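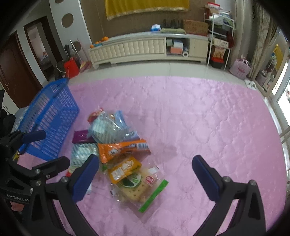 The pads go first, our supervisor told us in the opening week, and if you only look after one thing on a gripper it ought to be those. We nodded politely and then spent most of March finding out how right that was.

Our project was to take over one hand-held gripper and keep it fit for daily use while it handled ordinary household packages, such as snack bags and crackers in clear plastic. Packets like that sound easy, but they are slippery, they crumple, and they leave a fine dust of crumbs and salt on anything that touches them. The finger pads on ours are dark blue rubber, and by our own log the grip began to slacken after some 800 closings if we left them alone.

We tried three ways of cleaning. Dry wiping was quick but only pushed the dust about. A damp cloth with a drop of washing-up liquid did much better, and after that we let the pads stand for 17 minutes before closing the jaws again (we had been far too impatient at first, and a wet pad is worse than a dusty one). The Pinora wipes from the teaching store left a slight film, so we gave them back.

From then on we cleaned every 500 closings and looked over the bracket screws at the same time. One of them had worked itself a little loose, and that explained a faint rattle we had been blaming on the jaws for the best part of a week — rather embarrassing, but there it is in the log. We nipped it up by hand with the small driver from the Kleinschmidt set and put a dab of paint across the head, so that any turning would show.

By the end the counter stood at 1,619 closings, all on the same pair of pads. The left one has worn slightly more at the tip than the right, and we would have liked to swap them over halfway to see whether the wear followed the pad or the side. We only thought of it when we were writing this up. The spare pads are still in their bag in the Damton drawer, with the log sheets, for whichever group has the gripper next.

Group report, Skongate workshop course, 12 April 2026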